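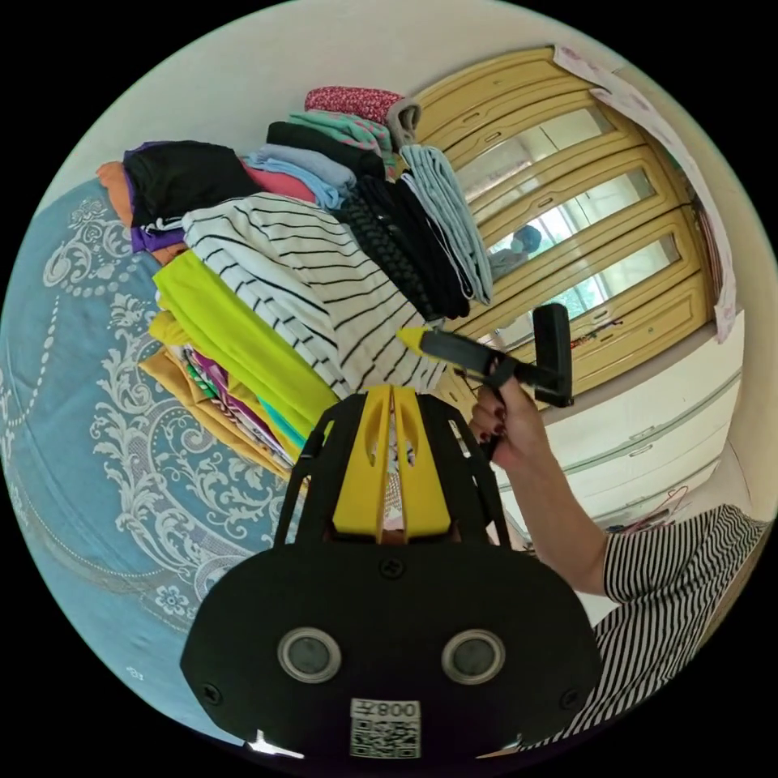

Photo: Abimbola Okeke / Clondale

Home Contents Equipment Planning Glossary Search

Gripper kit budgeting is the planning of purchases for hand-held gripper work, in which a person carries the tool through household jobs such as handling folded clothes on a bed. It is a lively corner of robotics, and a surprisingly affordable one to enter!

A budget usually starts with the number of operators. Many work with a tool in each hand, so grippers are often priced in pairs. The Okoro workshop plan lists a pair at $724, with spare fingertips and screws on a separate line. Fandix, a smaller outfit, paid $681 and put the savings into storage, a wonderful use of money once recordings pile up (its first order covered more than 1,000 sessions).

Labels deserve a line too. A printed code on each mount makes a shared pool of 20 tools far easier to track. Modine orders replacements every May.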